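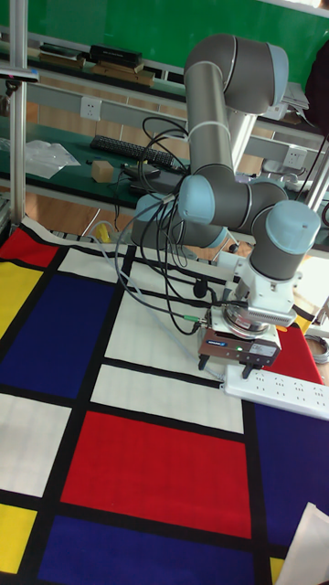 Robot arm learns to admit when it has no idea where the plug is

BORKTON, 2018-11-18 – A research group at Stadora has published a method that lets a robot arm hesitate, and has shown that an arm which hesitates at the right moment does more useful work than one which charges ahead. Parents of teenagers may feel they could have supplied this result for free.

The method, called Gomier, is a way of training a robot to handle everyday objects from a modest number of demonstrations. A person guides the arm through a job, such as picking up a power strip and setting it down straight, and the software learns to copy the movement. So far this is well-trodden ground. Gomier's contribution is a second, smaller piece of software that rides along with the first and keeps asking how sure it is. When the answer drops below a set level, the arm stops, lifts its gripper a few centimetres, takes another look at the table and plans again.

In tests, the arm using Gomier finished 68 per cent of its tasks without human help. The same arm, trained on the same demonstrations but without the pause, did noticeably worse and was a good deal harder on the furniture.

"We spent a long time trying to make the robot more confident," said Zuzana Brabec, who leads the project. "It was already very confident. It would close its fingers on empty air and then carry the empty air carefully across the table and put it down in the right spot. The placing was excellent, I have to say."

A cloth chosen to cause trouble

Many research robots work over a plain surface, where objects stand out clearly. The Borkton group went the other way and covered its table with a printed cloth of red, blue, yellow and white rectangles divided by heavy black lines, in the manner of a Mondrian painting. To a camera, a thick black line looks a lot like a cable, and a white rectangle looks a lot like the top of a white power strip. The arm has reached for both.

The cloth is one of 16 table coverings used in the study. The others include two checks, a floral and a beach towel that was later withdrawn on the grounds that it kept bunching up. Brabec's team reports results for each covering separately, and the paper includes a table in which the Mondrian cloth comes second last. The floral was worse.

"People ask if we picked the cloth to look good in the talk," said Uthai Rungrueang, who ran the tests. "I picked it because the robot hated it. It does also look good in the talk."

How the pause works

The confidence check does not rely on a single guess. At each step, the system produces several candidate movements and compares them. If they broadly agree, the arm carries on. If one candidate wants to go left, another wants to go right and a third is making for the edge of the table, the system takes this as a sign that it does not understand what it is looking at.

What happens next is deliberately dull. The arm backs off along the path it came in on, so as not to knock over anything it has already passed. It then takes a fresh view and makes a fresh set of candidates. It is allowed 2 of these retreats per task. After that it stops for good and waits for a person, and the attempt is scored as a failure.

The limit came out of early trials in which there was none. Left to itself, the arm would sometimes back off, look, approach and back off again until somebody went to lunch. The group considered this honest behaviour but poor value for the electricity.

The idea itself is older than the equipment. Brabec traces her interest to a set of typed lecture notes from 1989, passed down through a former supervisor, which suggested that a machine ought to be marked on what it declines to do as well as on what it does. The notes give no advice on how this might be achieved, and the margin beside the suggestion reads "later".

Where it falls short

The paper is frank about the gaps. Cables remain a problem: they bend, they cross over one another, and the arm's own wiring sometimes wanders into its view and is treated as an object of interest. Clear plastic is also difficult, as the system tends to be sure of what lies behind it and unaware of the plastic. In these cases the candidate movements can all agree with each other and all be wrong, and Gomier sails through its own check without a pause.

Each retreat adds up to nine seconds to a task. For sorting parts on a bench, that is acceptable. For anything on a moving line, it is not, and the group makes no claim that it would be.

All of the tests reported so far were done with a single arm and a single two-fingered gripper. The authors say they do not yet know how much of the tuning would survive a change of hardware, and they have asked other labs to try it and write back, including with bad news.

What comes next

Chareonsuk, which supplies handling equipment to small repair workshops, will begin a joint trial with the group next August. The trial will look at sorting returned electrical goods, a job in which no two boxes hold the same things and most of the contents are tangled. Workshop staff will be able to adjust how cautious the arm is using a dial, which the engineers have labelled from "steady" to "bold". Rungrueang would like the bold end taped over for the first month.

The training code, the test results and the full list of table coverings, with fabric patterns and washing instructions, are available from Stadora on request. The group has also released its recordings of failed attempts, catalogued by type. The category "carried nothing, placed it well" is the largest.

Interview requests should be sent to the Stadora media office in Borkton. Demonstrations can be arranged for visiting journalists, who are asked not to wear checks.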